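Open day at the Stota plum orchards
Posted August 9, 2025

I have wanted to visit Stota since my neighbour brought me a jar of plum jam from there, two years ago. The growers open their gates to the public only one time in summer, and this year I finally took the early bus from Nidlow. The ticket costs less than a coffee in town. The journey takes 80 minutes, the last part of it on a narrow road with many bends, so if your stomach is weak, please sit in the front.

At the gate we received a paper map and a sticker with our group number. My group was led by Slavica Dimitrov, who has worked in the orchards for most of her life and speaks about the trees as other people speak about their cousins. She told us that the oldest part was planted 94 years ago by the Villaseñor family, and that a few trees of that first planting are still giving fruit. They are kept for their taste, not for profit. The trunk of one is completely hollow and a child can stand in it. Several children did.

We walked first through the early varieties. These were almost finished, and there were wasps everywhere in the grass, so I was glad for my closed shoes. The main harvest was just beginning on the upper slope. Slavica showed us how to take a plum with the stalk, by lifting it a little and turning, and how to leave the grey bloom on the skin by touching the fruit as little as possible. I tried it and left my fingerprints on every one. She was polite about this.

After that came the drying house, which for me was the best part of the day. It is a long stone building with a low door, and inside the air is sweet and heavy, with a little smoke in it. The plums lie on trays and stay there more than 30 hours. Arben Nikolaidis, who looks after the fires at night, explained that he moves the trays from the bottom to the top by hand and decides by the smell when to do it. I asked him if there is also a thermometer. There is one, on the wall behind the door, and he looks at it when visitors ask.

Lunch was served under the walnut trees. There was bean soup, bread, and dumplings with a whole plum inside, rolled in fried breadcrumbs. The queue was long and moved slowly, and when I arrived at the front the cheese pastries were finished. I would advise to eat before noon. The drinking water was free, from a tap near the stables, and very cold.

In the afternoon it was possible to choose between a talk about grafting and a walk to the small museum of the Fokska cooperative. I chose the talk. It was quite technical and my knowledge of the vocabulary was not sufficient for everything, but I understood that the cut must be clean, the knife must be sharp, and the two pieces of wood must meet exactly under the bark. A lady next to me wrote down each word and later let me copy her notes, for which I thank her again.

The shop is in the old stable. I bought dried plums, a small bottle of vinegar and one kilo of fresh fruit, which did not survive the bus. They take cards, but the machine was not working for half of the day, so bring cash.

Some practical points. The paths are steep and not suitable for a pushchair. Dogs are allowed on a lead. The last bus back leaves at ten past five and it does not wait. In October there is a smaller event for the pressing of the apples, and I hope to go there too.

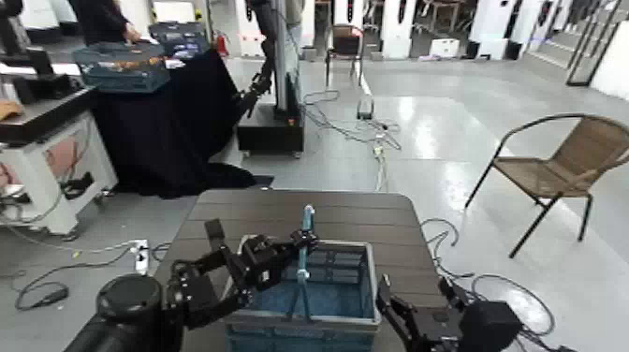 Blue basket on a slatted table.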